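Clilton footbridge to close for deck repairs
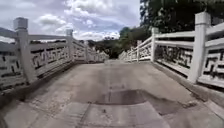

The footbridge at Clilton will close for 3 weeks in August so that worn concrete on the deck can be repaired.

Contractor Pastard will patch the surface and reseal the joints. The white stone balustrades will be cleaned in the same visit, but the fretwork panels are to stay as they are.

Walkers will be sent by way of Zutdale Lane, which adds 432 metres to the trip. Bus 87 will make an extra stop at Naidoo Gardens – normal fares apply.

Work starts at 7am on a Saturday. The bridge will stay open until then.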